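Clearing and Sorting a Shared Work Surface
Project report, Household Practice module
Submitted November 29, 2025

1. Background

The project examined how a shared table in the Pratell study house is cleared at the end of a working session. The table is used for sewing, paper craft and letter writing, and earlier groups had reported that small waste was regularly left behind after the larger items had been put away. Our group was asked to propose a clearing order that any resident could follow without instruction.

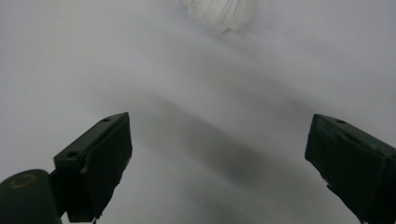
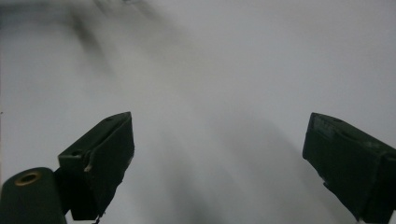 2. Small waste on pale surfaces

Small waste proved to be the most persistent difficulty in the project. Fabric scraps, thread ends and torn paper were handled last under the old routine, when residents were already preparing to leave, and white pieces were missed more often than colored ones. A small crumpled white item on a light gray surface, as in the first picture, differs little in color from what it lies on, and under soft, even light a person standing at the table may pass over it. We therefore moved the check for small waste to the middle of the routine, after the tools are put away and before the surface is wiped.

3. Method

The routine was tried in April and again in the fall term. Residents kept a written log, which reached 414 entries by the end of the second trial. Each entry gave the task completed, the time taken and any item found afterward by the next user. The total cost of materials was kept under 70 dollars – most of this was spent on two lidded boxes and a hand brush from Ferkov, the supply shop used by the house.

4. Results

Complaints about leftover scraps fell in the second trial. Residents accepted the new order quickly, although several continued to wipe the surface first, out of habit. The Sundqvist room, where the light comes from one side only, produced fewer missed items than the main room. We did not test whether the light was the cause, and the two rooms also differ in how often they are used.

5. Recommendations

The group recommends that the clearing order be posted beside each table and that a desk lamp be placed at one end for the small waste check. A darker table cover was discussed and rejected, as residents who sew with dark thread would face the same difficulty in reverse. The log should be continued in the Plulidton annex through the next term, using the same entry sheet.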